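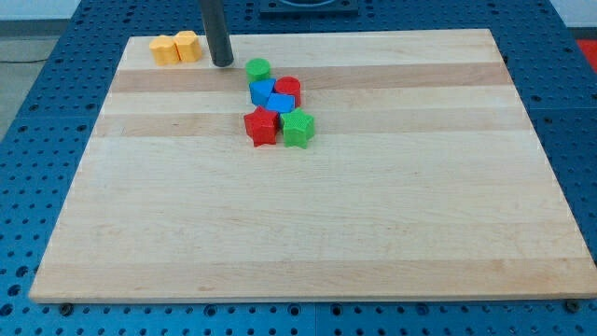

Blocks on the maple board, blue table.

23rd November

Read the Onau ordinance again this morning, all 11 pages. The state decriminalized small amounts in May, but the town text was never updated to match. Section 4 still calls possession a misdemeanor. The state statute calls it a civil violation with a fine. The state text should control, but the town clerk's website still shows the old schedule, and a person reading only that page would get the wrong answer.

Wrote out the differences in a table. Columns: amount, place, state penalty, town penalty. The row for vehicles took longest. The state treats an open container in the passenger area as a separate offense, and a sealed one in the trunk as nothing. The town text says "in or upon any conveyance" and leaves it there. I marked that cell unresolved.
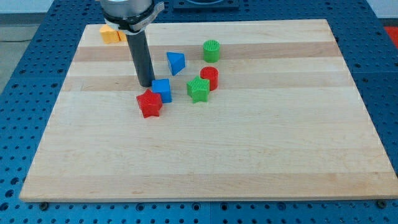
After lunch I moved on to paraphernalia. Residue in a pipe is covered by the state change. The pipe itself is not, as far as I can tell - the definition sits in a different chapter and was left alone. So the substance gets a ticket and the thing holding it can still be charged as a crime. Checked the amendment history twice and found no cross-reference.

Jaltitz handled this better. Their council repealed the local section outright and put in one sentence pointing to the state code. Total length of the repeal, 23 words. I copied it into my notes as a model.

Comment letter to Onau is at 841 words. Needs to come down. The paragraph on expungement can go, as the town has no power over court records in any case. Kept the part on repeat violations, where the state has no step-up and the town doubles the fine each time.

Still to do: read the Flallitov lease addendum, which bans smoking but says nothing on possession. Print the table on one sheet. Ask the clerk for the date the online schedule was last changed.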